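Robots & Automation | About Us
April 28, 2018, by the Tillent web desk

Tillent is a small shop with one question. Can a machine do the chores yet? Dishes, sorting, putting stuff back where it goes. Short answer, sort of.

We started in October with one arm and a borrowed bench at Presteck. Now 9 of us, two arms on the main table, more than 700 logged tries. Small plastic pieces mostly. Boring to you, hard for a gripper.

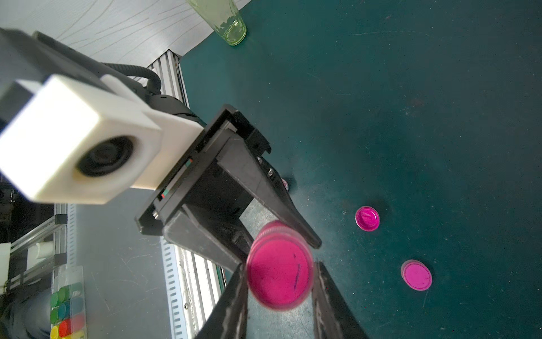
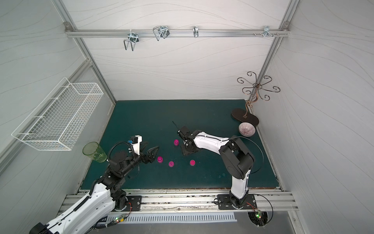
Picking up small magenta pieces at the teal table. First view is from the wrist, second takes in both arms.

Where we're at: single pickups, good. 83 percent on our own test, the Thiele list, 12 household jobs scored pass or fail. Stacking is hit or miss. Folding, no. Anything see-through still gives us trouble and we're workng on it.

Our software is called Zovimow. It runs the arms and keeps the logs, failures too. We post the bad numbers with the good ones.

Shops with a dull repetitive job, send it over. Homes not yet, maybe in a few years. Vists by appointment only, please call first.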